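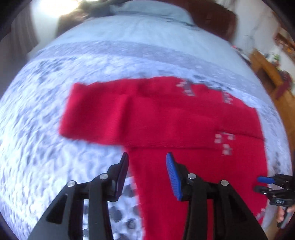
How a knitted jumper keeps you warm

A jumper does not make any heat. If you left one on a chair all night with a thermometer inside it, the thermometer would show the same temperature as the room. The heat comes from you. Your body turns food into energy, and a large part of that energy ends up as warmth. Clothes slow down how quickly the warmth gets away.

What is inside the fabric

Look closely at a piece of knitting and you will see rows of loops. Each loop is pulled through the one below it. Between the loops there are small gaps, and inside the yarn there are even smaller gaps, where the fibres do not lie flat against each other. All these gaps are full of air.

Air is a poor conductor. This means heat passes through it slowly. Metal is a good conductor, and this is why a metal spoon left in hot soup soon feels hot at the other end. When air is held still in small pockets it is one of the best insulators we have. An insulator is a material that slows down heat.

The air has to stay still. Moving air carries heat away with it, and wind blows straight through the gaps in a loose knit. A thin coat over a jumper stops the wind, so the two together work much better than the jumper alone.

Woven and knitted

Most shirts are woven. Weaving uses two sets of threads that cross over and under each other at right angles. A woven cloth is usually flat and does not stretch much. Knitting can be made from one long thread, and the loops can change shape when they are pulled. You can test this at home with a sock and a handkerchief. Pull each one gently from side to side. The sock gets wider and then goes back.

The stretch is useful in clothes. A knitted cuff can open to let your hand through and then close around your wrist, keeping the warm air in your sleeve.

Wool and other fibres

Wool comes mostly from sheep. Each wool fibre is crimped, meaning it has tiny waves along its length, so the fibres push each other apart and leave room for air. Wool can also take in a good deal of water vapour before it feels damp.

Cotton comes from a plant. It is soft, but when it gets wet it holds the water close to your skin and dries slowly. Acrylic is made in factories from chemicals. It is light, dries fairly fast and is often mixed with wool.

An experiment

You need 2 jars of the same size with lids, a woolly sock, warm water from the tap and a thermometer. Ask an adult to help with the water.

1. Fill both jars to the same height and put on the lids.
2. Pull the sock over one jar. Leave the other bare.
3. Wait 14 minutes.
4. Take off the lids and measure the temperature of each jar. Write down both numbers.

The jar in the sock should be warmer. Try again with the sock soaked in cold water and squeezed out - the gaps now hold water in place of some of the air, and water conducts heat much better.

Words to know

Conductor: a material that lets heat pass through easily.
Crimp: the natural waves in a wool fibre.
Fibre: a very thin strand. Many fibres twisted together make yarn.
Insulator: a material that slows heat down.

Next in this series: Why do zips get stuck?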